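Quiénes somos

Kikasach es una tienda taller de artículos para colgar, secar y exponer papel. Empezamos vendiendo cuerdas y pinzas a dos escuelas de grabado y hoy preparamos pedidos para academias, bibliotecas, guarderías y particulares que quieren tener sus láminas a la vista.

El catálogo tiene 248 referencias. La mayor parte son pinzas de plástico y de madera, en varios tamaños y colores, que se venden sueltas o por bolsas. También hay cordel, ganchos, bandejas para guardar las pinzas y postes de madera con pie en cruz para montar un tendedero de mesa.

El tendedero de mesa es lo que más nos piden. Se colocan los dos postes, se tensa el cordel entre las puntas y se cuelgan las hojas con una pinza o dos, según el peso del papel. Cabe en un escritorio y se desmonta sin herramientas.
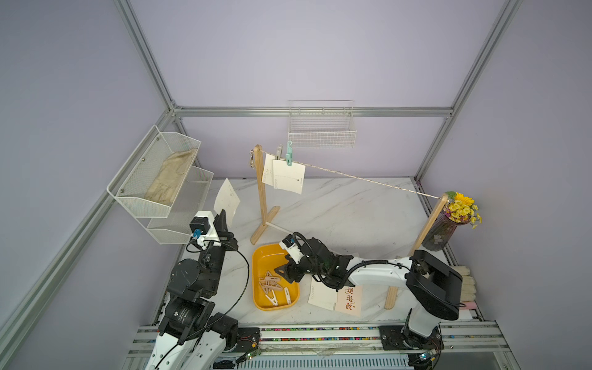

Para papel fino recomendamos pinzas de muelle blando, que marcan menos el borde. Para cartulina o papel de acuarela conviene una pinza más firme y dejar algo de separación entre hoja y hoja. Si el cordel cede, basta con separar un poco los postes.

En el taller trabajamos seis personas. Karabo Matlala lleva las compras y revisa las muestras antes de que entren en el catálogo. Los pedidos se preparan por la mañana y salen a partir de las 15:00.

Nuestras líneas

Leris: pinzas y cordel para casa y escuela.
Rathore: postes, pies y ganchos.
Kolley: bandejas y cajas para ordenar el material.

El año pasado servimos a casi 207 centros. Los que compran por curso pueden reservar en junio y recibir el material en septiembre, con una sola factura. En agosto cerramos el taller, pero la tienda en línea sigue admitiendo pedidos.

Contacto | Envíos y devoluciones | Catálogo para centros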